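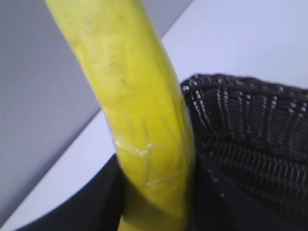 Brallari decides when to let go of an object by combining three inputs: gripper width, wrist height, and a small release classifier that looks at the wrist camera. Most of the trouble new users have with put-in-basket tasks comes from the third one. The classifier needs to know where the rim is, and at release time the held object takes up much of the view. With the banana close to the lens and blurred, the usable part of the basket is the strip of rim to the right of it, where the weave catches the light. This page shows how to set up the release check so it works with that strip and with the fixed camera together.

Home | Install | Tutorials | Tools | Forum

You need Brallari with the Skallport plugin turned on, and one recorded session that has both camera streams. If you have not recorded one yet, do the logging tutorial first.

Step 1. Line up the two streams

Open the session in Skallport and choose Align. The tool matches the streams by timestamp and then lets you nudge one of them by hand. An offset of 2 frames or less is fine. Anything more and the labels you draw in step 3 will land on the wrong moment. Save the offset with the session, not in your user settings, or it will be applied to every session you open afterward.

Step 2. Mark the basket in the fixed view

Pick a frame where the arm is out of the way of the basket. Draw the region along the inside of the rim. Leave the handle loop on the left end outside of it. An open weave lets bits of the white table show through, and the automatic outline tool tends to cut notches at those spots, so draw this one by hand. Six points are enough for a basket with rounded corners.

Then set the "inside" rule. The default asks for the whole object mask to be within the region. For a long object like the banana, change it to mask center plus 80 percent overlap. A banana lying diagonally across the floor of the basket should then pass.
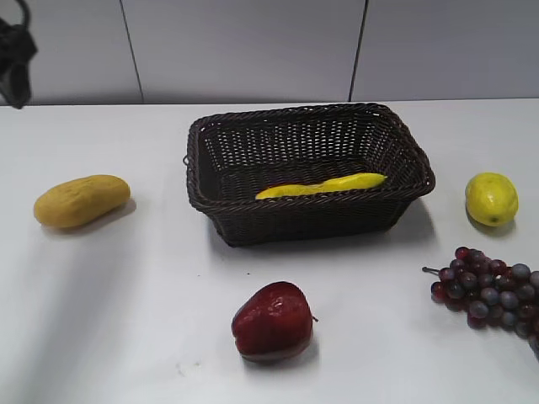
Step 3. Label the wrist frames

Go through the wrist stream and give each frame one of three labels: clear, holding, or over target. Use "clear" only when nothing is between the fingers. An object just ahead of the fingers still counts as clear. People often get this wrong and label by distance, and the classifier then learns to report a grasp before there is one.
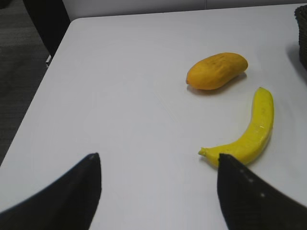
Wrist view, label "clear". The banana is near the right finger and the space between the fingers is open.

Note that the basket is only partly in view at the top right. Do not label it as the target in frames like this one. Skallport skips a target that touches the image border unless you turn on partial targets, and for this task partial targets should stay off until the object is held.

Our own training set came to 261 labeled frames. Ketill Baldursdóttir tried a much larger one in July, 1936 frames, and the release timing was nearly the same. Spend the time on the frames close to the rim.

Step 4. Set the object filter

If there are two objects of the same class on the table, the planner has to be told which one to go for. Open the task file and set pick_order to "nearest_gripper" or "fixed_id". We use fixed_id. With nearest_gripper, the choice can switch during the approach when two bananas are lying side by side, and the arm stalls between them.

Check the masks in the fixed view too. The arm and its cables will split an object into two pieces when they cross over it. Turn on merge_split and set the gap to the width of the gripper in pixels.
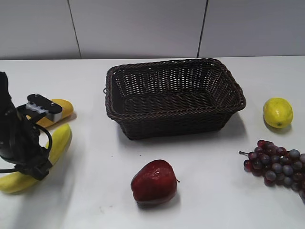 Fixed view with the arm across the lower banana. Merge_split should return one mask for it.

Step 5. Run the check offline

Before running anything on the arm, replay the session:

brallari replay --session latest --check release

The output lists each release with the three inputs and the final decision. If the classifier says "over target" while the fixed view says "outside", go back to step 2 and look at the region first. If it is the other way around, the labels are the likely cause.

Thanks to Grímur Hedegaard for the merge_split fix. The basket region editor is covered in more detail on the next page.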